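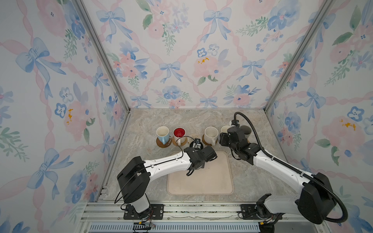

*Bow paper, marble-pattern top*

**emazurek:** Pattern repeat is the problem. Durnero batch 28 drifts 6 mm against batch 7 by the third drop. Anyone else?

**purik_m:** Paste soak time. Seven minutes, every strip.

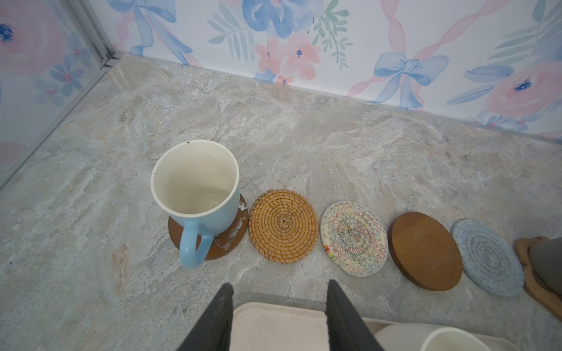
Less than that and the paper keeps expanding on the wall.

**M_Etim:** Disagree – drift between batches is a print fault. Send it back.

**emazurek:** Timed the soak on Thursday. Still 6 mm. Returning batch 28.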